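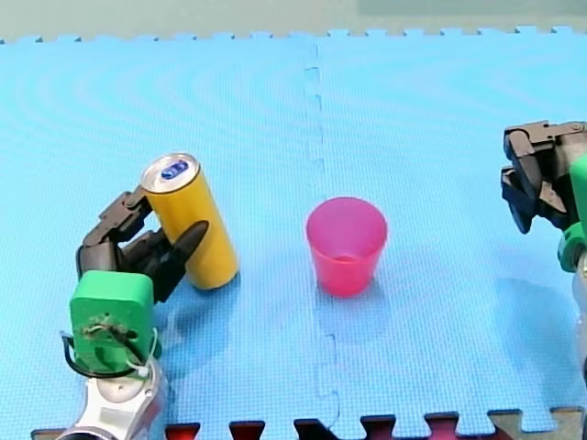 4. Motive verschlagworten und Bildvergleiche anlegen

Jetzt wird es richtig spannend! Die Sammlung Söderlund ist in Stestard bereits vollständig eingelesen: 1.186 Blätter mit Drachen, Greifen, Meerwesen und allem, was Künstler sich sonst noch an Fabeltieren ausgedacht haben. In diesem Abschnitt lernen Sie, wie Sie ein Blatt mit Motiven versehen und neben seine Verwandten aus anderen Jahrhunderten stellen.

4.1 Ein Motiv zuweisen

1. Öffnen Sie das Blatt in der Leuchttischansicht und wählen Sie »Motiv hinzufügen«.
2. Tippen Sie die ersten Buchstaben ein, zum Beispiel »Greif«. Stestard schlägt passende Begriffe aus dem Thesaurus Simlow vor.
3. Wählen Sie den engsten Begriff, der sicher zutrifft. Ein Greif als Wappenhalter ist ein anderer Eintrag als ein Greif vor dem Wagen!
4. Ziehen Sie den Rahmen um die Figur und bestätigen Sie mit der Eingabetaste.

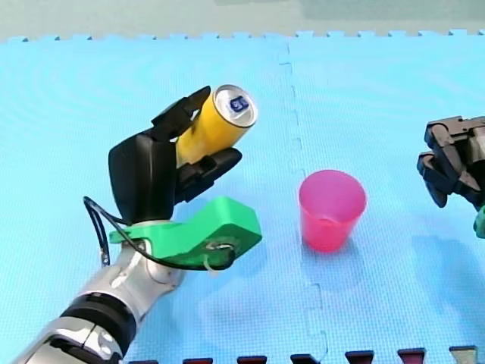 5. Tragen Sie unter »Textquelle« ein, auf welche Erzählung sich die Darstellung bezieht, sofern sie bekannt ist. Sonst bleibt das Feld leer.

Hinweis: Der Thesaurus kennt 17 Arten von Drachen, vom flügellosen Lindwurm bis zum mehrköpfigen Tier der Apokalypse. Stöbern lohnt sich – viele Querverweise führen zu ganz unerwarteten Blättern.

4.2 Einen Vergleich anlegen

1. Markieren Sie mindestens zwei Blätter und klicken Sie auf »Gegenüberstellen«.
2. Gleichen Sie mit dem Schieberegler die Größe der Figuren an. Plötzlich sieht man, wie ein Kupferstecher die Flügelhaltung einer älteren Vorlage übernommen und nur gespiegelt hat!
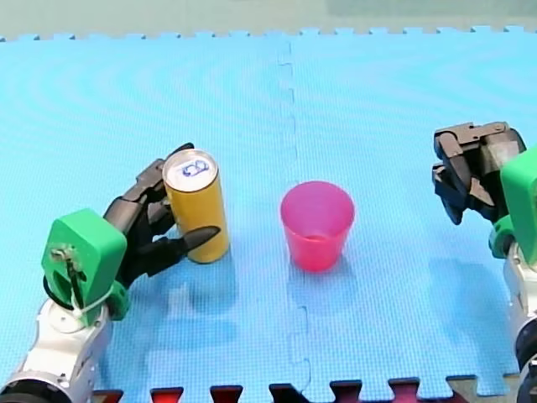 3. Speichern Sie den Vergleich unter einem eigenen Namen. Er erscheint danach in der linken Spalte und lässt sich als Floler-Mappe exportieren.

Achtung: Für den Export sollte die lange Bildseite zwischen 3.000 und 4.000 Pixel messen. Kleinere Scans werden hochgerechnet, und feine Schraffuren verschwimmen dabei.

Achtung: Beim Löschen eines Motivs gehen auch die zugehörigen Rahmen in allen Vergleichen verloren. Legen Sie vorher eine Sicherung an (siehe 2.3).

Weiter mit 4.3: Zeitleisten und Karten zu einem Motiv.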